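Notes from the Creek
By Sharada Rodrigues
April

If you walked the lower path at Cancombe this month, you will have noticed how brown the water was running after the rain, and I wanted to say a little (well, perhaps more than a little) about what we hope to do. The stretch below the footbridge has lost most of its shade, and the trout eggs get smothered whenever silt comes down off the fields.

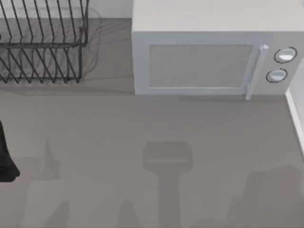 Willows first, fences later

We have 698 willow cuttings promised from the Grorneo nursery, bless them, and we'd like to get them into the bank along the worst 40 yards and then keep going upstream as far as they last. The fence to keep cattle out will wait until fall, when the D'Souza family moves the herd to the top pasture. Bring boots and a mallet if you own one. We start at 8 in the morning and there will be soup!
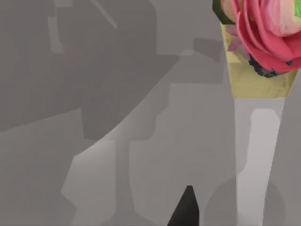

Muthu Salian wrote to ask whether willows are really the right choice, as they drink so much in a dry summer, and whether alder might do better on the gravel bend. It's a fair point, Muthu, and we've set aside 12 spots there for alder so we can compare the two.

Last updated: April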